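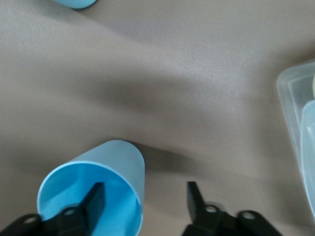

The case for the tapered tumbler

The plastic cup is close to a solved problem. The wall slopes inward toward the base, so a stack of 16 takes little more height than a stack of four, and the part drops cleanly off the molding core. Most of what remains to argue about is finish.

Valentin Bucur, who buys tableware for the canteen supplier Grusano, prefers a frosted outer wall. A gloss wall shows every scratch after a few months of stacking. A matte one hides them, and two cups pushed together release with less of a twist. The drawback is staining, which sets in faster on a textured surface. He rejects cups at 700 wash cycles whatever they look like.

Taper also decides what happens when a cup goes over. A straight cylinder rolls in a line and leaves the table. A cone rolls in an arc around its narrow end and tends to stay on it. Zoi Theodorakopoulos tested this at the Vitodberg workshop with 154 tips on a level matte top, using cups with a side angle of 2 degrees and a second set with a steeper slope. The steeper set turned in the tighter circle and stopped sooner.

The tabletop matters as well. A fine speckle in pale gray or beige masks crumbs and water marks — sometimes too well, according to cleaning staff, who wipe by touch along the edges. Low sheen cuts glare from overhead fixtures. Grusano will switch its remaining gloss tops in October, starting with the Nistero canteen.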